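Chapter 6
Local Notices and the Public Health Calendar

In this chapter
How a town decides when to flush its water mains
What a notice to residents has to say
How complaints are logged and used

Most people hear from their water department only when something is about to change. In Skanham, a town with over 2,000 service connections, the main change each year is hydrant flushing. Crews open the hydrants one district at a time, usually between 11 p.m. and 5 a.m., and let the water run until it clears. The work starts in the spring and is repeated in November if test results call for it.

Flushing moves sediment out of the pipes. It also stirs some of it up, and homes near an open hydrant may see brown or yellow water for a few hours. The color comes mainly from iron. It can stain clothes and fixtures, so the timing of the notice matters to anyone who does laundry at night.

Ifeoma Fashola ran the Skanham program for several years and kept a file of every notice the town sent out. Her early ones gave only the dates. Later ones listed streets, hours and a phone number - and calls to the front desk dropped. Section 6.2 compares two of these notices.

The neighboring town of Tendby took another path. It has 900 connections and no night crew, and it flushes by day under a contract with Panasiuk, a pipe maintenance firm.

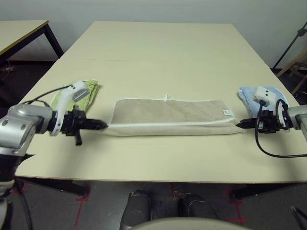
Daytime work costs Tendby less in overtime, but more households are using water while the hydrants are open. Morfudd Watkins, the town clerk, asked that notices be mailed as well as posted online. Of the 900 mailed in the first year, 400 went to addresses with no email on record.

As you read, keep in mind that a notice is part of the work itself. A street that is flushed without warning will produce complaints even when the water is safe.

Key terms: service connection, main, sediment, flushing district, notice period

Before you go on, find the most recent flushing notice for your own town and bring it to class. You will need it for Section 6.1.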